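Notebook, March - display case trials

Mounted the Folano outdoor case on the north wall of the shop and the Dirkeo one next to it. Both are sold as weatherproof. I have my doubts. The Dirkeo gasket stops short at the lower left corner, and the catalog page says nothing on that.

Sprayed both for 24 minutes. Folano: dry paper. Dirkeo: damp along the bottom edge, pins starting to spot. 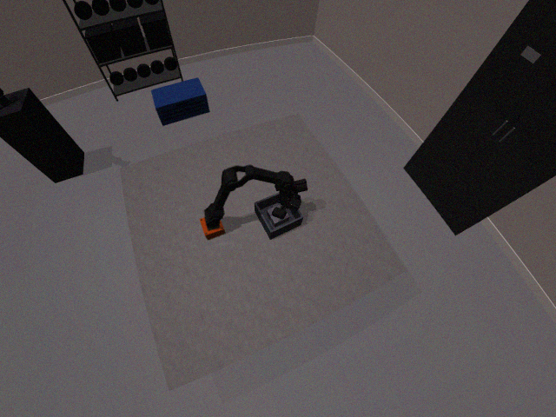 Does a lock keep the weather out?
Only if it pulls the door tight against the seal, and the Dirkeo cam doesn't.

Sovine wants 98 dollars for a replacement gasket set. Seems steep for rubber strip. Will try 85 cm of plain foam tape first - not hopeful. Humidity card goes in tonight, check at 8.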